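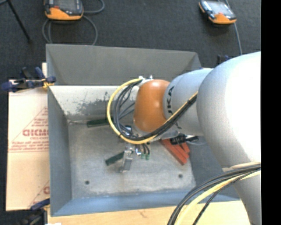 Small holes in a metal bin - leave open or plug?

oluwaseun_d
6/18/20
Hello all. I keep a big gray metal bin for small parts, with sloping sides and a flat floor. There are two small round holes in the floor, near the front. My question is simple: do you leave such holes open, or do you close them? I store mostly small pieces in it and I worry that the smallest will go through. Also the inner wall at the far side is worn very much, with dark scratches all over. Should I paint it?
Thanks in advance, Oluwaseun Danladi

Flemovell
Leave them open. If you wash the bin one time in the year, you will be glad the water has somewhere to go. I plugged mine with rubber and then I had a small lake.

quinlan_shed
I do not agree with Flemovell. Who washes a parts bin? I wipe mine with a cloth. Plug the holes, and from below, so the plug does not stand up and catch the pieces when you sweep them together.

Yasmine Abdelaziz
It depends on what you put inside. What is the smallest piece, and how wide are the holes? If the piece is wider than the hole, you have no problem and you can stop reading here :)

About the paint, please don't. I painted a bin in March and by the end of the month the paint was in flakes, and the flakes were between my parts. It took me nearly 33 minutes to pick them out of one box of washers. Scratches on bare metal do no harm if there is no rust.

oluwaseun_d
Thank you Yasmine. The red pieces are wide enough, they can not fall. But I want to put also some short screws from Urkon, I bought a bag of 1,000, and those I think will go through. I did not measure the hole yet.

quinlan_shed
Then plug. I told you.

Flemovell
Or put the screws in a jar? Mixing screws with bigger pieces in one bin is a bad idea anyway. They all go to the bottom and you scratch your fingers.

Yasmine Abdelaziz
I am with Flemovell on this one. But if he wants them in the bin, a piece of fine mesh glued under each hole is enough. Water goes out, screws stay in. Clean the metal well before the glue, on a stained floor it will not hold.

wurner_fan
Same question from me for a Wurner bin, but with rust at one corner. Does the mesh still work there?

Yasmine Abdelaziz
Brush the rust off first, then yes. Better you open a new thread with the size of your bin.

oluwaseun_d
I will try the mesh, and no paint. The stains on the floor are light, I hope some soap is enough. If the glue does not hold I will write again.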